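Wednesday, April 1, 2026

Pendulum bench, second go at g. Maiara Fagundes wants this to replace the falling-ball setup in August, and I still don't see that it's any better.

Timed 20 full swings with the hand timer, then again with the Drurnora gate. The gate prints the period to more decimals than I believe. Its clock may be fine, but where the bob cuts the beam shifts a little if the string twists, and the string twists every time. Swapped to a two-string hang, which helped the twist and made the length harder to pin down. Is it to the middle of the bob or to the knot? Andrade's old write-up says middle and gives no reason for the bar he used.

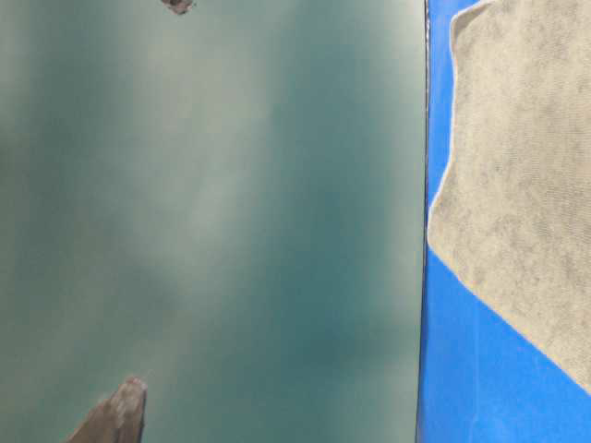 The hand-timed set came out low and the gate set came out high, so of course the mean looks lovely. I don't trust a good mean from two bad sets. Weston thinks air drag covers the gap. I doubt it – drag shrinks the swing long before it does much to the period. Starting angle is a better suspect, as we were letting go well past the small-angle range.

Logger stopped at row 2594 again, same as on the Clesanport run. Could be the buffer. Row 372 has a doubled time stamp, so drop it before any fit.

Next: measure the length with the bob hanging, both ends, and keep the swing small. Ask Maiara which string she bought.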